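Ticket: Armario Viswood, las puertas no cierran a la misma altura y una roza abajo
Producto: Viswood, armario de dos puertas con bisagras de cazoleta
Abierto por: Ankica Radonjić
Estado: resuelto
Prioridad: normal

Mensaje inicial

Buenas tardes. Les escribo por el armario Viswood que monté en el dormitorio pequeño. Pido disculpas si alguna palabra técnica no es la correcta, el español no es mi primera lengua y para las piezas uso los nombres que aparecen en la hoja de montaje.

El problema es el siguiente. La puerta izquierda cierra bien. La puerta derecha queda más baja que la izquierda, con una diferencia de 5 mm arriba, y al cerrar roza con el zócalo. El roce se oye y ya ha dejado una marca pequeña en el canto inferior de la puerta. Además, entre las dos puertas la separación no es igual: arriba casi se tocan y abajo cabe un dedo.

Lo que he hecho hasta ahora:

He comprobado que todos los tornillos de las bisagras están apretados.
He girado el tornillo delantero de la bisagra superior derecha, dos vueltas a la izquierda. La puerta se movió hacia un lado, pero no subió.
He vaciado la mitad derecha del armario por si el peso tenía influencia. No cambió nada.

Pregunto si la puerta puede ser defectuosa o si es necesario cambiar las bisagras.

Atentamente,
Ankica Radonjić

Respuesta del soporte

Hola, Ankica. Gracias por explicarlo con tanto detalle. Por lo que cuentas no parece una puerta defectuosa. Necesitamos tres datos: si el armario está nivelado (de lado a lado y de delante a atrás), si la trasera está clavada en todo el perímetro y si medidas las dos diagonales del cuerpo por delante dan lo mismo. No sigas moviendo las bisagras de momento, por favor.

Segundo mensaje de la usuaria

Buenos días. He hecho las tres comprobaciones.

Nivel: de delante a atrás está correcto. De lado a lado no lo está. La burbuja se va hacia la izquierda, es decir, el lado derecho está más bajo. El suelo de esa habitación es antiguo y tiene una caída hacia la ventana que yo no había notado antes de poner el armario.

Trasera: está clavada en los dos laterales y arriba. Abajo me faltaban clavos, porque el armario ya estaba contra la pared cuando me di cuenta. Es culpa mía.

Diagonales: hay una diferencia de 9 mm entre una y otra. He medido dos veces, la segunda vez con ayuda de mi hermana, y sale igual.

He devuelto el tornillo delantero a su posición de antes, contando las vueltas. ¿Debo quitar los clavos de la trasera?

Respuesta del soporte

Hola de nuevo. Con 9 mm de diferencia el cuerpo está descuadrado y las puertas solo lo siguen. El orden sería este:

Quitar las dos puertas con la palanca de cada bisagra, sin desatornillar nada.
Separar el armario de la pared y sacar los clavos de la trasera, excepto los de arriba.
Nivelar con cuñas bajo el lateral que está bajo.
Empujar el cuerpo hasta que las diagonales coincidan y clavar de nuevo, un clavo cada 100 mm, incluido el lado de abajo.
Colocar las puertas y, al final, regular la altura.

La altura no se regula con el tornillo delantero. Se aflojan un poco los dos tornillos de la placa que va fijada al lateral, se sube o se baja la puerta y se aprietan otra vez.

Tercer mensaje de la usuaria

Buenas noches. Entendido lo de la placa, yo estaba girando el tornillo equivocado. Haré el trabajo cuando tenga a mi hermana en casa, porque sola no puedo mover el armario.

Una duda sobre las cuñas. En la ferretería Dorar tienen de plástico y de madera. Las de plástico se pueden cortar por una línea y las de madera hay que serrarlas. ¿Cuáles aguantan mejor con el armario lleno? Mientras tanto he dejado las puertas apoyadas en el pasillo con una manta detrás. 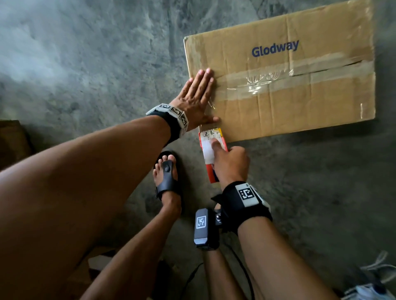

También quería preguntar por la marca en el canto de la puerta. No es profunda, pero el blanco se ha ido y se nota la diferencia de color. Tengo un rotulador de retoque de la marca Berge, que compré para otra estantería, y no sé si el tono será el mismo.

Respuesta del soporte

Las dos cuñas sirven. Las de plástico son más cómodas si el zócalo queda a la vista. Pon una en cada esquina del lateral bajo, nunca una sola en el centro. El rotulador pruébalo primero en un canto interior y espera a que seque.

Cuarto mensaje de la usuaria

Buenas tardes. Escribo el resultado, por si es útil para otra persona con el mismo problema.

El lateral derecho necesitó 6 mm de cuña delante y un poco menos detrás. Después de nivelar, la diferencia entre diagonales bajó sola a la mitad, y el resto lo corregimos empujando desde la esquina superior izquierda mientras yo clavaba. Ahora las dos medidas coinciden. La puerta derecha subió con la placa, sin forzar, y ya no roza. La separación entre puertas es igual arriba y abajo.

El rotulador no era del mismo tono, queda un poco amarillo. Lo he limpiado con alcohol y lo dejo como estaba.

Pueden cerrar el ticket. Muchas gracias por la paciencia.

Nota de cierre

Causa: cuerpo descuadrado por suelo desnivelado y trasera sin clavar en el lado inferior. Solución: nivelado, nuevo clavado de la trasera y regulación de altura en placa. No se envían recambios.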